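4.2 Gripper comparison in simulation

We compared two parallel grippers, the Bandstead and the Tiner, on the same simulated arm and with the same controller. Only the finger geometry and the closing force limit were changed between runs. Each gripper made 174 attempts per object. An attempt was scored as a success if the object was held clear of the table for 2 seconds. 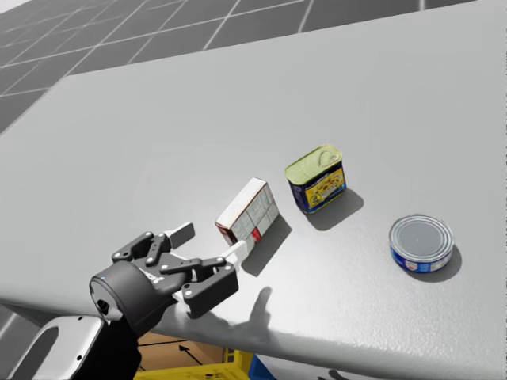

Figure 3. Gripper at the cardboard box, fingers open. A rectangular tin and a short cylindrical can stand farther along the table.

Contact settings were taken from the July runs and were not tuned again for the Tiner. Parveen Sandhu repeated the first 100 attempts with a smaller time step, and the ranking of the grippers did not change. Most failures with the box came from one finger touching first and turning it before the other made contact. The Bandstead did this more often, mainly when the approach angle was off. Failures with the short can were nearly all slips during the lift.

Planning time was capped at 700 ms for both grippers. Attempts that reached the cap were counted as failures and are listed separately in the appendix.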